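Ticket 1079: Gripper closes late in teleoperation, wrist camera view
Product: Plirnine remote control kit
Opened by: Oratile Hendricks
Assigned to: Marwan Nasrallah
Status: waiting for customer

Oratile Hendricks, 14th February
Hello. We teach the arm to pick small desk objects by remote control. When I press the trigger on the hand controller, the fingers start to close with a delay. In replay the arm is already lifting while the fingers are still moving, so the recording is not good for training. I restarted the Sedell driver two times and the delay is the same. Out of 7 demonstrations I could keep only one.

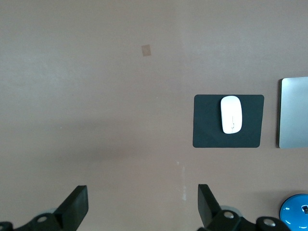 Attachment 1: wrist view, fingers open, white mouse on its black pad

Marwan Nasrallah
Thank you for the clear report. Please tell me which driver build you use, and if the delay is also there when you guide the arm by hand and use the button on the wrist. Please attach a view with another object also.

Oratile Hendricks
The build is 561. By hand guiding there is no delay that I can notice. With remote control it is the same for every object we tried. My colleague Gervásio Brandão repeated it with his own controller and got the same result.
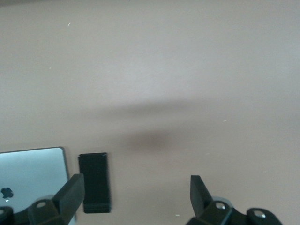
Attachment 2: wrist view, black rectangular object between the open fingers, nearer to the left one

Marwan Nasrallah
Then I do not suspect the gripper motor. In build 561 the trigger signal is smoothed before it is sent. Please open the Sedell settings, go to Input, and set "trigger filter" from 6 to 0. Save, disconnect the controller and pair it again. After this, record one short demonstration and send me the log file together with the replay.

Oratile Hendricks
I changed the value and paired again. The first try feels faster, but I did not check the replay yet. I will send the log when it is exported.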